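The Spill Clause

The standard had 119 clauses, and Sang Đào had been asked to find out whether anyone could work to it.

He had his doubts. He had them on the train, reading it through, and he still had them when he got to clause 30, which said that a robot sharing a bench with a person "shall handle food and food-like articles with due care". He wrote "due to whom?" beside it in pencil and went looking for a sandwich.

Tota had drafted the thing. Tota drafted most things of that sort, and charged for the binder. The client was Jadano, who wanted arms that could lay a table and clear it again in homes for people whose hands had gone shaky. Sang had no quarrel with that. His mother had spent her last years eating with a spoon as thick as a broom handle, and would have taken help from a lamp post if it had offered. What he minded was the binder.

"It's good practice," said Serrano, who met him at the door. She ran the test room and had the look of someone who had already had this conversation with her own boss. "It's what everyone's agreed."

"Everyone who?"

"Everyone who was in the room in June."

"Was the arm in the room?"

She let that go and gave him a visitor's badge.

The method was simple enough to follow. The robot was to stir, carry and pour. For each of these there was a page, and for each page there was a box to tick, and the box could be ticked Pass, Fail or Not Seen. Sang asked how often people used Not Seen. Serrano said she had never used it. He asked how she had managed to see everything. She said the form went back to Tota if you left one, and it took them weeks.

He wrote that down as well.

By the middle of the morning he had got as far as the spill clause, which was the one Jadano cared about. A spill, it said, was "any unplanned release of contents". If the arm dropped the lot on purpose, then, that was fine. He said so.

"Nobody would plan that," said Serrano.

"Somebody wrote a plan for where the pear goes."

"That's the layout page. You need the same layout each time, or the results don't compare."

"And does Mrs Whoever at home have a layout page?"

Serrano put down her pen. She was younger than he was and a good deal more patient, and he could see her deciding how much of it to spend on him. "No," she said. "She has a tray with a crossword on it and a cat. I can't test the cat. I can test a bowl. If it can't do the bowl, I can stop it getting anywhere near her. That's all the page is for."

It was the first sensible thing anyone had told him about the standard, and it wasn't in the standard. He turned to the front to make sure. The front had a paragraph about trust and a list of the firms that had paid.

"Put that in," he said.

"Put what in?"

"What you just said. That it's a test of the bowl. They've called it a test of safe service in the home. Jadano will print that on the box."

"They already have the box," said Serrano. "I've seen the artwork."

They did four runs before lunch. He did not look at the form during any of them, which she noticed, and which he told her was his whole method. At Pukik, where he had started out, an old inspector had taught him to watch the job first and read the rule second, so that the rule couldn't tell him what he had seen. Pukik had since been sold, and the inspector had been replaced by a form.

On the third run he lost sight of the bowl behind the arm's elbow and could not have sworn to what was in it. It might have shed something. It might not. On the fourth he moved his chair, and then he couldn't see the spoon.

"Pass?" said Serrano.

"Not Seen."

"It'll come back."

"Then it'll come back."

She looked at the box for a while. Then she found the pen, wrote Not Seen in small capitals, and asked him how he was spelling his surname for the sheet, as she wanted Tota to get the accents right when they complained.

He sent his report in at the end of the week. It ran to two pages, and the first said that 50 of the clauses could go without anyone being hurt. Tota thanked him for his valuable input and kept all of them. They did add one, on seating.
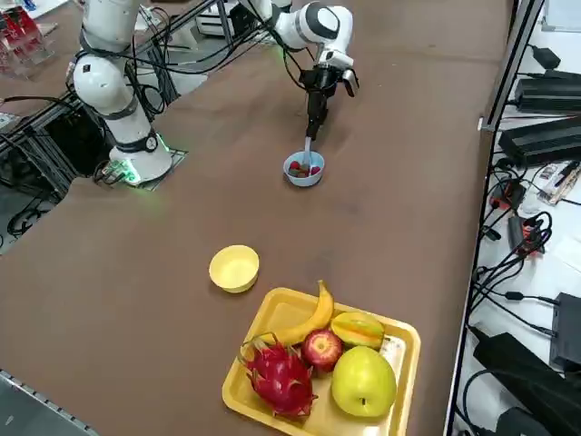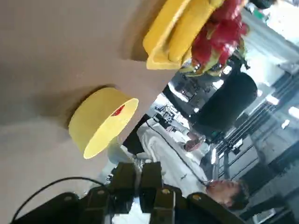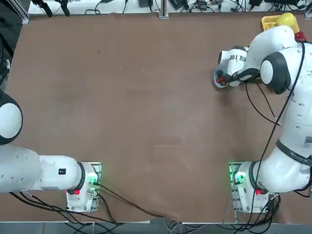 Sang Đào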